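打印本页 | 用电子邮件发送

换床单

一月份的时候我把家里的床上用品清点过一遍,能用的留下,起球的剪成抹布。留下来的里面有一条花床单,图案很满,一道一道弯弯的宽带子,粉的、蓝绿的都有。朋友Amarachi嫌它太花,说睡在上面会做乱七八糟的梦。我觉得还行,颜色多的床单有个好处,掉了头发和线头不显眼。

铺这种床单我一般先把四个角拉到位,再从中间往两边抹平。床靠着一面墙,里侧那一边最费事,得跪到床上去掖。以前我总是先掖外侧,结果里侧不够长,又要全部拉出来重来。现在改成先里后外,一次就能弄好。
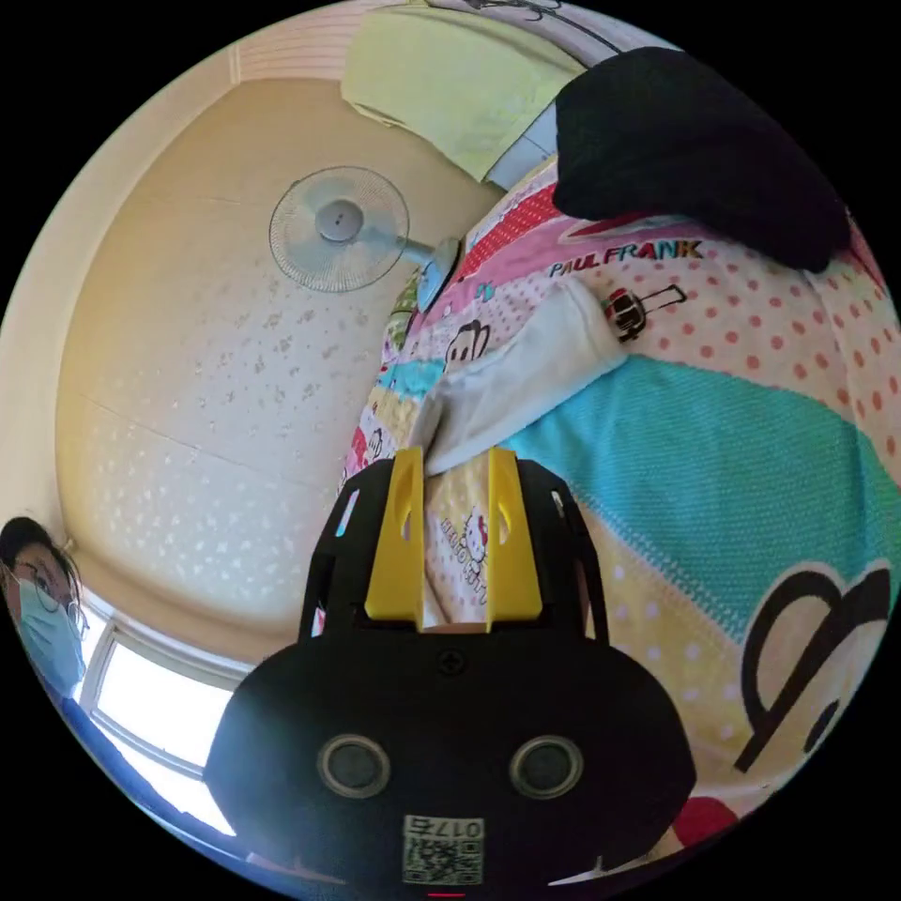

粉底红点那一块印着PAUL FRANK,白布还团在床上没叠。

白色的布我习惯最后收。先抖开,对折两次,再卷起来放进抽屉,比平着摞省地方。小挂件之类的东西容易混在被褥里,洗之前要把床单整个抖一抖。去年有个钥匙扣跟着进了洗衣机,响了一路,捞出来漆掉了一半。

洗的话,深色和浅色分开,水温不要高,洗衣液少放。晾的时候反面朝外,印花能多撑些日子。Musa说他家床单都是烘干的,我家没有地方放烘干机,只能看天气。碰上连着下雨,就在客厅拉一根绳子,开风扇吹一个晚上。

枕套我另外买了2个素色的,浅灰,配花床单正好。被套还没想好换哪一套,柜子里那条格子的有点厚,过几天降温了再拿出来。

发表于 07/09/2025

本网站使用Cookie。继续浏览即表示您同意我们的Cookie政策。

联系我 | 版权所有 Jummai Afolabi | 返回顶部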